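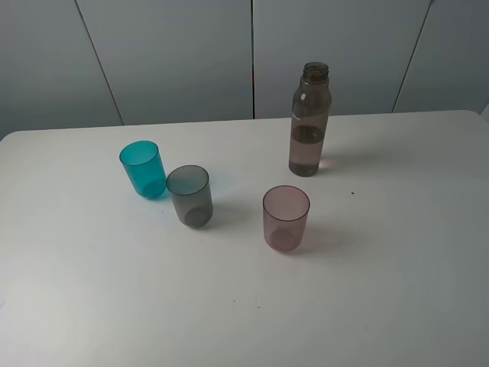
Margareta Văduva escreveu-me ontem à noite a dizer que a massa-mãe dela morreu outra vez, que já vai na terceira desde maio, e que se calhar o pão de centeio não é para toda a gente. Ó Margareta, é sim! Deixa-me contar-te como foi comigo, com calma, que isto vai dar uns quantos posts.

1/ A minha primeira massa-mãe viveu nove dias. Eu dava-lhe farinha branca do supermercado, água da torneira acabada de sair, e punha-a em cima do frigorífico (quentinho, pensava eu, coitada dela). Cheirava a verniz das unhas e eu insistia.

2/ Quem me salvou foi a Nuria Nieto, que me trouxe um frasquinho da dela embrulhado num pano de cozinha e me disse só isto: centeio integral, e deixa-a em paz. Ainda hoje tenho esse pano, por acaso.

3/ Para um pão faço assim: 300 g de farinha de centeio, o mesmo peso de água morna, duas colheres bem cheias de massa-mãe, sal a gosto. Mexe-se com uma colher e mais nada. O centeio não se amassa como o trigo, fica uma papa pegajosa e é mesmo assim que deve ficar.

4/ A forma unta-se com manteiga, e com generosidade, por favor. Tenho uma Stöcker velhota, comprada numa feira, que já perdeu metade do revestimento e continua a dar os pães mais bonitos cá de casa.

5/ Depois é esperar. No verão chegam quatro horas, no inverno já me aconteceu deixar a noite toda. Quando aparecem uns furinhos à superfície, vai para o forno bem quente e baixa-se a temperatura ao fim de um quarto de hora.

6/ E agora a parte que custa: não cortar logo! Embrulha-se e só se abre no dia seguinte. Eu sei, eu sei, a casa toda a cheirar a pão e uma pessoa a fazer de conta que não é nada com ela.

7/ A Aitana Cordero perguntou-me se dá para juntar sementes. Dá, pois, mas demolhadas, senão roubam a água à massa. Girassol e linhaça são as minhas preferidas, e um bocadinho de alcaravia quando há sopa.

8/ Margareta, guardo-te um frasco da minha. Passa cá no sábado e traz uma tampa que não vede, que as minhas foram todas para as compotas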